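Week 4: Polymers in the Home

Unit notes, Introductory Materials for Non-Scientists
Kingi campus, tutorial group B (Hsin-yi Yu's group meets upstairs as usual)

Last week we left polyethylene as a long chain of CH2 units with nothing much to say for itself. This week it gets a job. The reading is chapter 9, and yes, all of it, including the part on crystallinity that Josué Dantas asked whether he could skip.

1. Branching

Take two samples of the same polymer. In one, the chains are mostly straight and pack together like dry spaghetti. You get high-density polyethylene: stiff, milky, good for bottles and cutting boards. In the other, the chains carry side branches of uneven length and pack about as well as a drawer of coat hangers. You get the low-density grade, soft and clear enough to see your leftovers through. The chemistry is nearly identical. The behaviour is not, and the exam will want to know why.

Linear low-density (LLDPE) sits between the two. Its branches are short and deliberate, put there by adding a little butene, hexene or octene to the reactor. It stretches a long way before it tears, as anyone who has fought a pallet wrapper will confirm.

2. Why film clings

Older kitchen wraps were often PVC with a generous dose of plasticiser, and they clung to everything, themselves first. Polyethylene is less sociable. Left alone it has low surface energy and hardly any tack, so manufacturers commonly blend in a clinging agent such as polyisobutylene, which migrates slowly to the surface. Static helps for the first minute or so and then loses interest.
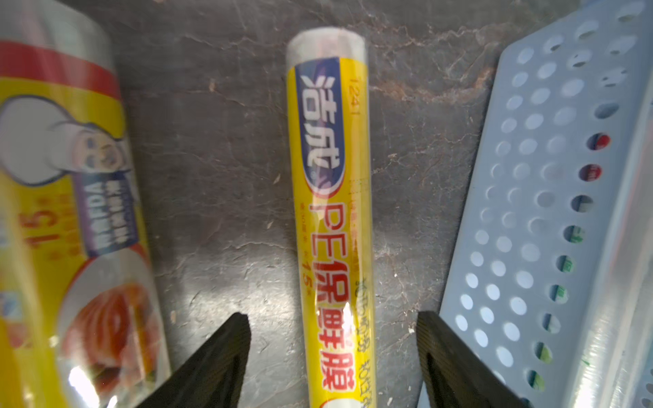

Figure 4.1. PE cling film, sold on the roll.

3. What gets through

No film is a wall. Small molecules dissolve into one face, wander across and leave by the other. Polyethylene is good at stopping water vapour and poor at stopping oxygen, so a cut onion stays moist while the whole fridge learns of its existence. Permeation depends on thickness, temperature and crystallinity - the last of these being the part Josué wished to skip.

For next time

Read the Rurkmont handout on permeability and bring a calculator. Chih-ming Lam has the spare copies. Problem 3 has a typo: the thickness is in micrometres, unless you are wrapping a sandwich in something the colour and heft of a garage door.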